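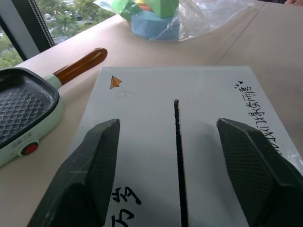

A box lid between the gripper's fingers, with a small grill pan alongside.

Robots that learn by copying people usually need a great many patient lessons, and a group in Flenirholm has found a rather friendly way to ask for fewer of them. Their method, called Stirach, compares the close view from the wrist with the wider view from the head, and asks for a new demonstration only where the two lead the robot to different plans. In results shared on May 26, 2024, the team reached its usual grasping score with 112 demonstrations – the older approach had needed 321. 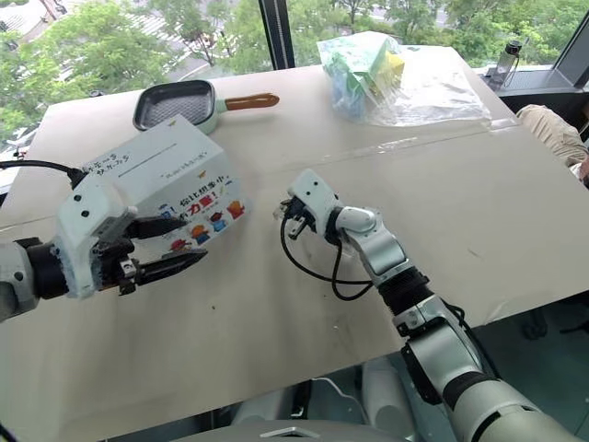
Stirach was built with clutter in mind, says project lead Rocío Zabala, and she is happy to talk at length about the trouble one object can cause another. From the head, a printed carton can hide the lower part of a pan standing behind it, handle sticking out to the right, and a planner that trusts that view alone may guess badly about where the pan ends. Embla Fjeld, who wrote most of the comparison code, says clear plastic is still the hardest thing on the table, and the method did only slightly better there than the old one. Retraining takes about 22 minutes, down from most of a morning in April. The group plans to try drawers and shelves next.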